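Vitemside Cutlery Sort -- README

Student project, Vitemside robotics club. Demos of sorting cutlery into baskets, done by hand with two hand-held grippers. Training data for the club arm, which we hope to have running by the November meet.

Last edit: February 4, 2020 (Jannik)

What's in the folder

demos/ -- 600 episodes, one folder each
notes/ -- session notes, mostly Mirjana's, spelling is hers
bad/ -- 43 episodes we pulled. Dropped cutlery, cable snags, somebody talking to the operator. Don't train on these
tools/ -- player and trimming script. Run trim first, then player. Wrong order gives you a grey window and no error

Files are named operator_session_number. Operators are KG, BT and ZR (Kastriot, Borislav, Živko). ZR is left handed, so his order is often reversed. Keep it in or filter it out, your call, just say wich in your write-up.

Task

Chopsticks, spoon, fork, knife. One kind per basket. An episode ends when both grippers are back over the board and open. If a piece lands on the floor, stop and bin the episode.

Known problems

- Clocks on the two grippers drift. Trim script fixes most of it, not all
- Sessions 1 to 10 used the old finger pads, grip values read low
- Translucent baskets confuse the segmenter, it sees the spoon through the wall and calls it "on table". Borislav is on it
- Fork and knife overlapping is the hardest start. Episodes like this one are tagged OVERLAP, spoon and chopsticks already in their baskets:
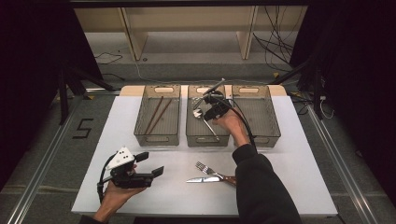
- Player skips the last second on long episodes. No fix yet

To do

Labels for session 12 onward. Recheck the bad/ folder, Živko thinks a few of his are fine. Write a proper licence file -- for now, club and school use only, ask before you pass it on.

Contact

Mirjana Babić for data questions, Jannik Fröhlich for the scripts. Best to catch us at club, we dont check the shared inbox much.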